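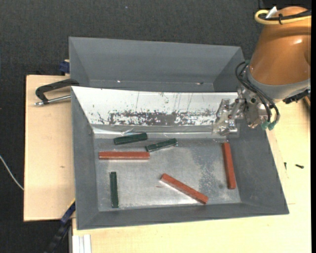 Counting rods and counting blocks

Category: Mathematics > Teaching aids > Early arithmetic

Counting blocks are small solid pieces that children use to learn numbers before they write them. The name covers several kinds of material: loose cubes, rods of graded length, and longer blocks of one single size in two or more colors. In school catalogs they are often listed together with beads and number boards, although the way of working with them is different.

History

Rods and pebbles for reckoning are very old and were used by merchants long before they came into the classroom. In the schools of the nineteenth century, teachers began to give children wooden pieces to hold, following the idea that a number should first be felt with the hand. The sets of that time were mostly plain and without paint. Color came later, when paints which could stand daily use became cheap.

Graded and ungraded sets

In a graded set every length stands for a number, and usually each length has its own color. The child sees that two short rods laid end to end are as long as one longer rod. In an ungraded set all the pieces have the same size, and each piece is simply one. The color then carries a different meaning, chosen by the teacher: boys and girls, apples and pears, or numbers to add and numbers to take away.

The Sosada method, described by the teacher Nele Kettler in a small handbook, uses ungraded blocks in two colors only. Kettler held that graded rods teach length before they teach number, and that some children later confuse the two. Her critic Raffaele Piras answered that a child who has never measured has no reason to count past ten. The discussion between them went on for several years in teaching journals and was never really settled.

Materials and size

Most blocks are made of beech, maple or a hard plastic. Beech is heavy and makes a clear sound on the table, which some teachers like and others do not. The maker Brandes sold a school case with 305 pieces, and later a smaller one with 50 pieces for use at home. The Drekel sets were known for their soft edges, but the paint came off at the corners after long use.

Use in class

A typical lesson begins with free building. After this the children sort the pieces by color, then make pairs, and at last say the numbers aloud. Britta Mühlbauer recommended that a lesson with blocks should stay short and that the pieces are put away by the children themselves – the putting away is also counting.

With older pupils the same material can show odd and even numbers, simple fractions of a group, and the exchange of ten ones for one ten. For the last of these, graded rods are more practical.

See also: Abacus, Number line, Tally marks

Comments

Gil-soo Oh: We had the Brandes case in my first school. Three pieces were always missing, never the same three.

hlm_teacher: The part about Piras is too short. He also wrote on subtraction.

Till Brandes: Thank you for this article. Please note that the small case was sold with a cloth bag, later with a box.

We use cookies to remember your settings. By reading on you agree to this. Accept | More information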